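11 May 2026, bench notes, Wustunby workshop

Monday, so half the morning went on finding things. I'm writing this up before lunch because last week I waited until the end of the day and remembered about a third of it.

Main job was the green wristbands. Yiran Xie brought back the second batch from Arketti and I've been wearing one since I got in, left arm, over the bare wrist first and then over a cuff. The first batch rolled up at the edge if you bent your hand back far enough. The new ones have deeper ribs and so far mine has stayed flat. It does grip the hair on my arm a bit – not awful, but I'd notice it by the end of a long shift. Yiran says hers is fine, but she has the smaller size, so we should swap tomorrow and see if we both still think so.

I tried it with the sleeve tucked under and with the sleeve loose on top. Tucked under is much better. Loose, the fabric slides down over the band every time I reach for something and I end up shoving it back with my chin, which looks ridiculous and I did it all morning without thinking.
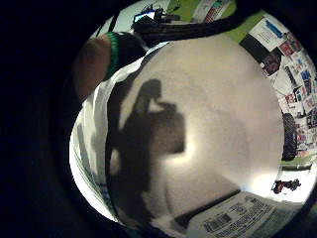 The other thing I wanted to get down is the light, while I'm still annoyed by it. Working at the pale surface with the lamp behind me means I'm forever in my own way. Lift an arm and everything I'm trying to look at goes dark! I've moved the lamp twice and the stool once. What I haven't tried is putting the lamp low and off to the side, and I think that's next. Roy had it that way back in September and I never heard anyone complain, though Roy also used to work with his coat on, so who knows.

Cables: the black ones still need tying back properly. I bought a pack of 80 ties from Stolside and can't find it. If it's in your drawer, please put it on my shelf, no questions asked.

Stock, as far as I could make out from the delivery slip: 324 bands in this batch, against the 2000 we'll want if the fit holds up. I haven't checked the box against the slip. There's a color question too. I like the green, it's easy to spot when you've taken one off and put it down somewhere dumb, but Arketti asked if we'd take gray and I said I'd ask around. So I'm asking around.

To do tomorrow: swap sizes with Yiran, wash one band at the sink and let it dry overnight, lamp low on the left, find the ties. Also call Arketti back before two, they close early on Tuesdays.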